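Nustcombe Two-Arm Club

The Nustcombe Two-Arm Club is a student robotics club in the town of Nustcombe, open to high school students and to anybody in their first years of college who still likes to come back. It is best known for its long-running household chores project, in which members teach a pair of robot arms to do the kind of small, fiddly jobs that most of us do while thinking about something else entirely.

Background

The club was started by Tadeo Sosa, a shop teacher, who felt that his students were getting very good at building machines that drove in circles and not so good at building machines that could pick anything up. Early members worked with a single arm and a great deal of patience. The second arm came later, and with it the present name, chosen over the rather grander Fleleo Society (a name that survives in the club newsletter, the Fleleo).

The chores project

Each season is built around 2 chores, one done on a flat surface and one done on a wall. Students steer the arms by hand through a chore again and again, up to 200 times, and the recorded runs are then used to train a program that tries the same chore by itself. Flat work usually comes first, as it is kinder to beginners and leaves time for getting to know the grippers.
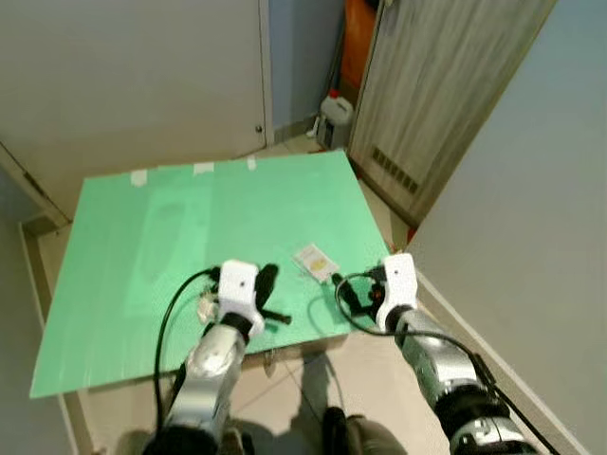 Both arms over the green board during flat work.

Members are taught early on to think about small things: how far a finger closes, how slowly to come down on a thin object, and when to back away and start over. The club handbook gives a whole cheerful chapter to starting over, and new students are asked to read it before they touch the controls (most of them read it afterward, too).
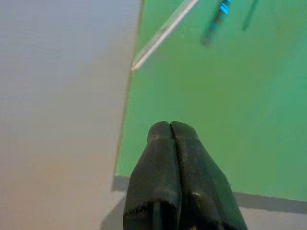
Seema Pal, writing in the Fleleo, remembered that closing the fingers was the easy part and that knowing where to stop took her most of a semester, but that she had never been so pleased with anything as with her first clean run.

Wall work

The wall chore asks the students to hang things on hooks, and it is generally thought of as the harder of the two. Reaching up and forward changes how the arms feel to steer, and a hook leaves very little room for a sloppy approach. 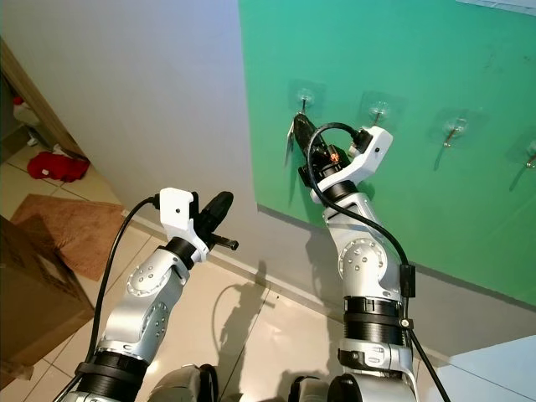 Wall work, with the right gripper at the first hook.

Students work in teams of 5, taking turns at steering, watching and keeping the log. The log is called the Woker, after a misspelling of "worker" on the cover of the very first notebook, and it is written in full sentences at Sosa's insistence. Old volumes are still lent out to new teams, who find them a comfort.

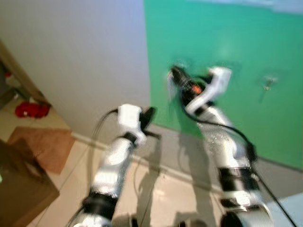
The arms reaching toward the green wall.

Quaye Day

The season closes in April with Quaye Day, a friendly open house where teams show both chores to families and neighbors. There are no prizes, though there is a good deal of clapping. In March 2024 the club added a practice evening beforehand, so that younger members could get used to working with people watching.

See also
Household robots
Student robotics clubs
Nustcombe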